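22 May 2020
by the Jaren bench

Gear tips for the two-arm build, simulator first. Jotted down fast before I forget them.

1. Strip the table. Bare gray top, white parts, nothing else. Keep big disk and small gears apart at the start – a gear parked right by the disk is a pain to get fingers around. Come in with fingers open, tips level, then stop and look before going lower. 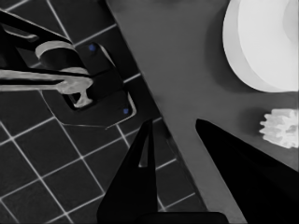 2. Ring and gears. Drop the ring somewhere both arms can reach. Wrist straight down over it, forearm well up. Go slow the last bit.

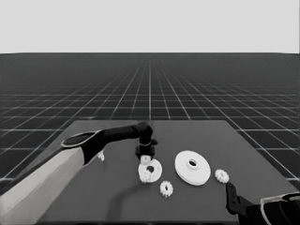

Set the speed to 378 in the Trindik file, not 1,000. At 1,000 mine flung a gear clean off the table in January and I spent a evening blaming the mesh. Save a copy of the file first. Name it somthing you'll recognize.

3. Grip. Pinch the teeth at the middle, one fingertip each side, hole left clear so you can line it up. Too high and it tips.

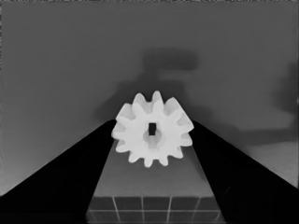 Friction next. Bump it a little at a time, run again, write the number down. On paper. I keep mine in an old Hamel notebook next to the keyboard. If the gear jitters, halve the time step before touching anything else.

4. Real parts later. Print one gear, file the burrs, check it on the shaft. Then print the rest. Wipe the fingertips with a dry rag – no oil.

Last count was 3,241 runs on the old settings. Starting over from zero with the new ones.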